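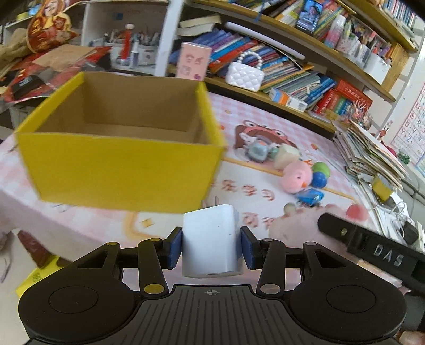 The Kuroda list has had three threads since June on standby draw from plug-in phone chargers, and most of the figures posted mix up two quantities. No-load power is what the supply takes with nothing connected to its output. Idle power is what it takes with a full phone attached. A small white cube with metal prongs, like the one above, should be measured in both states and the results kept in separate columns. Cheap plug meters are poor below one watt - the power factor is low and the current comes in short spikes.

My procedure on the Gendau meter: warm up for 60 minutes, integrate energy for 7 hours, divide. Instant readings jump too much to use. I log at 200 samples per second, and the Troncombe script drops any block with a gap in it.

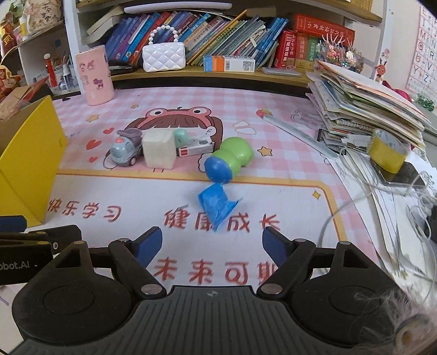 Meinir Watkins wrote:
> Your 7 hours is more than you need for no-load. I stopped at
> two and the average had settled to the last digit. Idle is
> different, as the phone wakes up to sync and tops itself off.
> Did you correct for the meter's own draw?

Yes. The meter sits upstream of its own supply, so I subtract a blank run. The blank came to 810 mW, far more than any charger I have tested, and skipping it makes the result useless. Agreed on two hours for no-load. I will change the Gileo wiki page and leave idle at 7.

Daichi Ikeda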